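Seam Leakage in Waterproof Shell Jackets After Repeated Laundering
Final Report, Outdoor Apparel Studio
Submitted by Moushumi Haque and Dilani Siriwardena
Project supervisor: Anwara Chowdhury

1. Purpose

This report presents the results of a one-semester study of seam tape in waterproof shell jackets. Garment labels generally state a water resistance value for the face fabric. They seldom state a value for the seams, and the label does not tell the buyer how the seams will perform after a season of washing. The study compared taped seams from four jackets before and after laundering and recorded where leakage first occurred.

2. Materials

Four jackets were purchased at retail in size medium. They are identified in this report by the names on their hangtags: Fitik, Zistau, Sarkar and Jestance. The Fitik and Sarkar jackets are three-layer shells with narrow tape on all seams. The Zistau is a two-layer shell with a hanging mesh lining. The Jestance is sold as an insulated resort jacket and is taped only at the shoulders, hood and upper back, a construction usually described as "critically sealed."

Panels were cut from the shoulder, the underarm and the hood of each jacket. The underarm panel of the Jestance contained no tape and was kept as a reference. One panel from each location was left unwashed.

3. Method

The remaining panels were washed 13 times in a front-loading machine on a warm setting with a liquid detergent containing no softener. They were dried flat between cycles. Heat drying was excluded from the plan, as the care labels of the four jackets gave conflicting instructions on this point.

Each panel was then clamped face down under a column of water. Pressure was raised in steps, and the step at which the third drop appeared on the inner side was recorded. The first two drops were disregarded in accordance with the studio's handbook. Panels were also examined by hand for lifting at the tape edge, stiffness and loss of adhesion where seams cross.

4. Results

All unwashed taped panels held to the highest step available on the apparatus, a column of 1010 millimeters. This is a low figure by industry standards and does not permit a ranking of the jackets when new.

After washing, the shoulder panels of the Fitik and Sarkar jackets again held to the highest step. The Zistau shoulder panel leaked at a seam crossing, where the tape had lifted over 4 millimeters from the backing. Its hood panel held. The Jestance hood panel leaked along the brim, at the point where the tape ends under a row of topstitching.
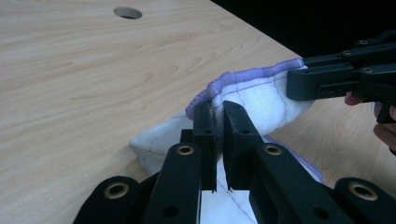
Fathima Kumarasinghe, on reading the draft, objected that the brim result should not be counted as a tape failure at all. In her view the topstitching was sewn after the tape was applied, so that the needle holes were never covered, and washing only removed the surface finish that had kept water away from them. The authors accept this reading as likely and have reworded the conclusion for the Jestance.

5. Limitations

Only one jacket of each model was tested. Panels washed separately do not flex as a whole garment does, and no abrasion from pack straps or chairlift seats was simulated. The durable water repellent finish was not renewed between cycles.

6. Recommendations

Future groups should obtain access to an apparatus with a taller column before purchasing garments. Seam crossings should be sampled as a separate category. Dilani Amarasinghe has agreed to store the uncut sleeves from all four jackets in the studio cabinet, where they may be requested for further testing until the end of August.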